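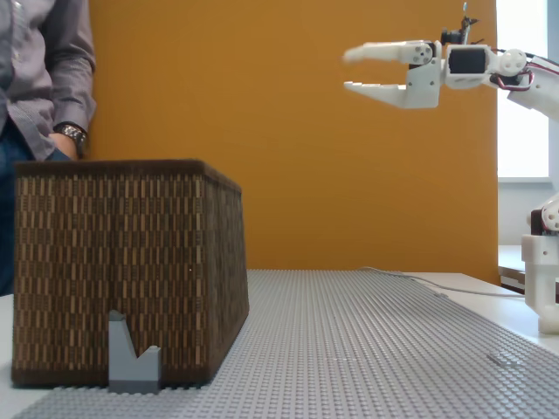 Subject: Re: Okarora ridge walk in June – how many days?
Date: 8th May

Hello all,

What a nice surprise to see this walk come up again! I did it two years ago with my sister and I still bore people with it at dinner, so please forgive the length.

On 8th May, a list member wrote:
> We are thinking of the Okarora ridge for the last week of June.
> The booklet says four days but a friend swears it can be done in
> three. We are both past sixty and reasonably fit. Is the hut at
> Rikmont worth a night, or should we push on to the lake? Also, is
> the bus from Gamero still running?

Take the four days, I would say, and take five if your boss or your knees will let you. The whole path is 44 kilometers, and on paper that looks easy to split in three, but the second day goes up to the Deák saddle at 2,318 meters and you will want your lunch and a long sit up there. We left Rikmont at six in the morning and I was very glad of it, as the clouds came in soon after noon and we had already seen everything there was to see.

So yes, do stop at the Rikmont hut! It sleeps 30 and gets full on weekends, so write to them ahead. Supper is soup and dumplings and more soup if you ask nicely. The blankets are thin – bring a sleeping bag liner and warm socks, even in June. There is a tap outside the door, and after that no good water until you are well down the other side, so fill everything you own.

The bus from Gamero was running when we went, once in the morning and once in the late afternoon, but the times change with the school holidays. Ask at the bakery by the bus stop, they know better than the sign does. They also make a poppy seed roll that carries very well in a pack (we bought six and wished for ten).

One more thing about the last day. The path down from the lake is steep and full of loose stones, and it was harder on us than any of the climbing. Poles are a real help there, and so is not having a bus to catch.

Do write and tell us how it goes, and if you want my old packing list I will gladly dig it out and send it over.

Warm wishes to everybody on the list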